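Reading time: 5 minutes

We use cookies to remember your settings and to count visits. By continuing to read you accept this. Change settings

Call for participants: Plodach Hall movement and balance study, adults 60 and over

The Plodach Hall wellness program is looking for adults to take part in a 12-week study of simple stepping exercises. Sessions begin in October. We have places for 53 people and will keep a waiting list once those are filled.

You do not need to be fit or have any experience with exercise classes. You do need to be able to walk across a room without help from another person. A cane is fine.

What the study is about

Many people over 60 stop doing things they like after a stumble or a fall. They walk less, and their legs get weaker. We want to find out if a short stepping routine, done twice a week with an instructor, changes how steady people feel and how far they can walk in six minutes. We are comparing two versions of the routine. One is done to a steady beat. The other is done in silence, at the person's own pace. You will be placed in one of the two groups by a random draw and you cannot choose your group.

The study is led by Murray Costigan, a physical therapist. Classes are taught by Leandro Llorente and Tharun Devadiga. Karthikeyan Gounder handles enrollment and payments.

Who can take part

You can apply if you:

- are 60 or older on the first day of the study
- live within driving or bus distance of Grotness
- can stand for ten minutes without sitting down
- can come to two sessions a week for 12 weeks
- can follow spoken instructions in English or Spanish

You cannot take part if you have had hip or knee surgery in the last six months, if a doctor has told you not to exercise, or if you are already in another exercise study. If you take medicine for dizziness, please tell us on the form. It may not rule you out, but Murray will want to call you first.

Couples and friends may apply together. We can't promise that you will be in the same group, though we will try to give you the same class time if you share a car.

What you will do

Before the classes start, you come in for a first visit of one hour. We measure your height and weight, ask about falls in the past year, and time you on three short tests: standing up from a chair, standing on one leg near a rail, and the six-minute walk. We repeat these tests in week six and week 12.

Each class lasts 45 minutes. There is a warm-up in chairs, then the stepping part, then stretching. The stepping patterns use four squares. You step forward, back, to the side and on the diagonal, and the order changes from week to week.

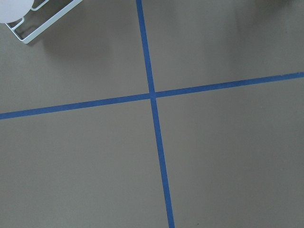 Home practice

Between classes we ask you to practice for ten minutes on three other days. You will get a printed sheet with the patterns for the week and a log to fill in. Please write down what you did even if it was nothing. A blank week is useful to us, and a made-up one is not. If your floor at home is carpeted, ask Tharun about a chalk or string layout at your first class.

Times and place

Classes are held at Plodach Hall, 200 Silitz Road, Grotness. Use the side entrance by the parking lot. The front steps have a rail on one side only. The number 26 bus stops across the street.

Class times are 9:30 a.m., 11 a.m. and 2 p.m. The 9:30 class usually fills first. Tell us your first and second choice on the form.

Wear flat shoes with a closed heel. No slippers or sandals, please. Bring water and your reading glasses if you need them for the log.

Payment

Participants receive $200 in total. You get $50 after the first visit, $50 after the week six tests and $100 after the final tests. Payment is by check or gift card. If you leave the study early you keep whatever you have been paid up to then. We can also cover bus fare if you save your receipts.

Risks and privacy

You may have sore legs for a day or two, mostly in the first weeks. There is a small risk of falling during the stepping part. An instructor is always within reach and you may hold a chair back at any time. You can stop an exercise, a class or the whole study without giving a reason.

Your results are kept under a number, not your name. The list that connects names and numbers is kept in a locked cabinet and is destroyed one year after the study ends. We don't share anything with your insurance company or your doctor unless you ask us to in writing.

How to apply

Pick up a form at the Plodach Hall front desk, or call extension 2452 and leave your name, phone number and the best time to reach you. Karthikeyan returns calls between 1 p.m. and 4 p.m. For questions in Spanish, ask for Hermenegildo Escobedo at extension 2626. He can also fill in the form with you over the phone.

We will call everyone who applies, including those we can't place. If you are put on the waiting list, you may hear from us again during the first two weeks of classes. After that we don't add new people.

Related

Chair yoga moves to the small room
Rai Fund grants for senior programs: how to apply
Drivers needed for the lunch route
Winter hours at Plodach Hall
Free hearing checks return in spring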